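Le robot débarrassera, mais pas ce soir

On nous promet le majordome mécanique depuis si longtemps qu'il aurait déjà droit à la retraite. En attendant, la question du moment tient sur une nappe à fleurs : une machine sait-elle ranger une mandarine ?

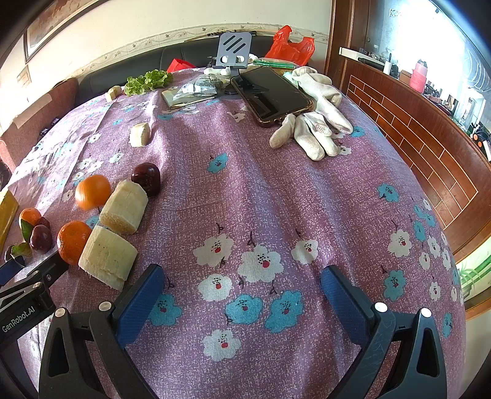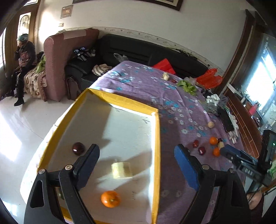
Des mandarines, des fruits rouges et une pince tenue à la main.

Chez Clernov, Svenja Kuhlmann a fait le compte pour son bras de cuisine : 81 fruits rangés correctement sur plus de 100 essais, à raison d'une minute pièce. « Ma fille de 5 ans va plus vite, mais elle négocie », soupire-t-elle. La mandarine passe encore. La salade, elle, plie, glisse, se déchire, et finit souvent à côté du saladier.

Florian Carré, qui a équipé l'atelier de Rothe en janvier, est plus optimiste. Ses deux machines trient des pièces toute la journée sans se plaindre. Il faut seulement que les pièces soient identiques, bien éclairées et posées dans le bon sens. Je lui ai décrit ma cuisine un dimanche soir. Il m'a conseillé un lave-vaisselle.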